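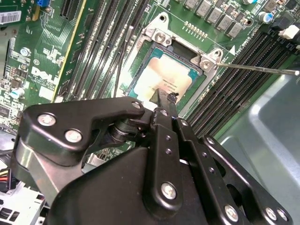 Stonora Secondhand Parts Listings is a table of 2000 classified ads for used desktop computer parts, collected from the notice pages of three regional swap sites and cleaned by hand. Each row is one ad, with its title, its body text, the asking price and a label for the kind of part on offer. Sellers describe the same thing in very different ways. A desktop motherboard with the processor still on it, for instance, may be listed as a board, a CPU, a "combo" or just "guts from old PC", and most of the labeling rules further down exist to deal with ads like that.

## Files

| File | Contents |
|---|---|
| `ads.csv` | all ads, one per row |
| `splits.csv` | ad id and split name |
| `labels.md` | the label guide given to annotators |
| `prices_raw.csv` | price strings before cleaning |
| `CHANGES.md` | version history |

All CSV files are UTF-8, comma separated, with a header row. Body text can contain line breaks inside quotes, so use a real CSV parser. Splitting on newlines will give you broken rows.

## Splits

- train: 1218
- dev: 300
- test: 482

The splits were made by seller, so all ads from one seller land in the same split. An earlier version split by ad, and scores on it were too high because some sellers paste the same paragraph under everything they list. Don't compare results across the two versions.

## Columns

- `ad_id` – integer, stable across versions
- `site` – `astine`, `borneck` or `kumarasinghe`
- `title` – as written, including typos
- `body` – as written, with contact details removed
- `price` – asking price in whole dollars, empty if none was given
- `label` – main label, see below
- `label_2` – second label, empty for most ads
- `condition` – `working`, `untested`, `faulty` or `not_stated`
- `seller_hash` – same value means same seller

## Labels

The main labels are `board`, `cpu`, `memory`, `graphics`, `storage`, `power`, `cooling`, `case`, `whole_pc` and `other`.

Rules that came up often:

1. A board sold with a processor gets `board` as the main label and `cpu` as `label_2`, even when the title only mentions the processor.
2. A processor sold with its cooler is `cpu`. The cooler goes in `label_2`.
3. Anything that would boot with a monitor and keyboard attached is `whole_pc`, with or without a case.
4. Lots of mixed cables are `other`.
5. If the ad says "see photo" and nothing else useful, the label is `other`. Photos were not collected.

`condition` follows the seller's words only. "Worked when I took it out" is `working`. "Should be fine" is `untested`. "For parts" is `faulty` unless the ad says otherwise.

## How the ads were cleaned

Phone numbers, email addresses and street names were replaced with `[CONTACT]`. This was done with a script and then read through once by a person. First names are left in when they are part of a sentence, as in "ask for the blue van, my son will have it."

Prices were harder. Sellers write "40 obo", "forty", "$40/trade" and "make me an offer, not less than 40". The first three become 40 in `price`. The last one is left empty, since 40 is the lowest offer allowed and the seller is asking for more. If you disagree, the original strings are in `prices_raw.csv`.

Exact duplicates from the same seller were dropped. Reposts with a changed price were kept, and there are 157 of these. They share a `seller_hash` but have different ids, and no column links them yet.

## Known problems

- The Kumarasinghe site cuts titles at a fixed length, so many end in the middle of a word.
- Astine ads lean toward older parts. A model trained only on that site does badly on the other two.
- Roughly a fifth of the bodies are a single line.
- `cooling` has very few rows in dev. Treat per-label scores there with care.
- Some Borneck ads have smart quotes that were garbled before we got them. We fixed the common ones and left the rest.

## Terms

The labels, the label guide and the cleaning script are released under CC BY 4.0. The ad text is included for research use. If you wrote one of the ads and want it taken out, open an issue with the title and it will be gone in the next version. The next one is planned for December.

## Contact

Maintained by Tania Majumder. Please use the issue tracker for label corrections and include the `ad_id` – corrections sent as screenshots take much longer to sort out. Pull requests against `ads.csv` should change one ad per commit.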